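Konau Desk Power Strip with Switch

White, flat to the table, long cord
Item 567
Sold by Monley – home and office electrics

Most desks have the same trouble. The wall outlet is behind a cabinet, the charger cable is too short, and the adapter that came with the lamp covers two sockets when it should cover one. The Konau desk strip was made for people who want the power up on the table where they work.

It is a plain white strip with a switch that lights red when the power is on. The sockets are set at an angle to the body, so a square charger block can sit beside a flat plug without pushing it out. The bottom has four rubber feet. They grip wood, laminate and glass, and they do not leave marks on an oiled top. If you would sooner fix the strip in place, there are two keyhole slots underneath for screws. Screws are not included, as the right length depends on your table.

The cord is 8 feet long and leaves the strip from the short end. That is enough to cross a normal desk, go down the back and reach an outlet near the floor. We tried a shorter cord on the first batch and had more returns for that than for anything else.

What people use it for

Phone charging is the main use by a long way. After that come laptops, desk lamps, small speakers and soldering stations. The strip is also popular for kitchen tables that turn into a homework table in the evening, where it can be put away in a drawer when dinner is ready. It is not meant for heaters, kettles or hair dryers. Please plug those straight into the wall.

If you charge a phone on the table, it helps to leave some slack in the cable. A cable pulled tight puts strain on the port of the phone, and a port costs a lot more to repair than a cable does to replace. A loose loop is fine. Just keep it away from the edge, where a sleeve or a chair arm can catch it. 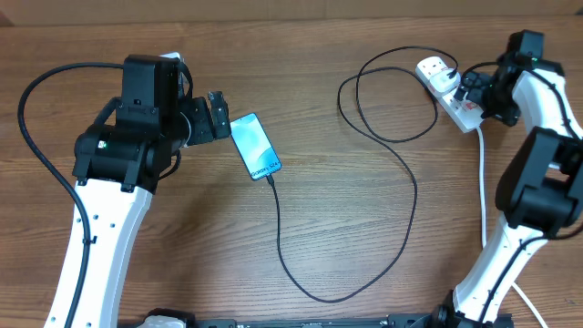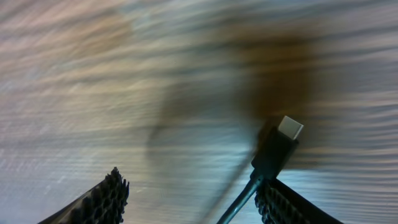 Saadet Bilgin wrote to us that she bought one for her sewing table and then a second for the hall, and that the cord was the reason. Her old strip had to sit on the floor beside the pedal and she kept switching it off with her foot. She would like the switch to be a little stiffer – she has caught it with a ruler more than once – and she asked whether a gray one is planned. It is. The gray version should be in the store in November, at the same price.

Eylül Güler asked if two strips can be joined to get more reach. No. Never plug one strip into another. If 8 feet does not get you to the outlet, order the Erdem long-cord version, which has the same body with a heavier cord.

In the box

One power strip with cord attached
One cord clip with adhesive back
One sheet of socket labels, blank
Instruction leaflet

The clip is for the table leg or the back edge. Wipe the spot with a dry cloth first and press for a minute. It comes off again with a little warm air from a hair dryer.

Care

Unplug the strip from the wall before cleaning. Use a dry or barely damp cloth, and let it dry fully before it goes back in. Do not use spray cleaner, even on the cord. White plastic will yellow slightly over the years if it stands in direct sun, and this does not affect how it works.

Check the cord now and then where it enters the body. If the outer cover is split or the strip feels hot, stop using it and contact us. We do not repair cords and we ask you not to tape them. Inside the warranty we send a new strip.

Testing

The switch is rated for 3,000 presses at full load. Every strip is powered up and checked before it is packed, and the check number is printed on the label underneath. Please have that number ready if you write to us.

Price and delivery

The price is $27, with free delivery on orders of two or more. Orders placed by 31st October ship in the old brown carton, and later ones come in the new flat box from Wasturine, which fits through most mail slots. The strip inside is the same.

Returns are accepted in any clean packaging. You do not need to keep the original box, but please send the clip and labels back if you have not used them.

Also in this range: Erdem long-cord strip, Konau under-desk tray, Konau cord clips (pack of ten).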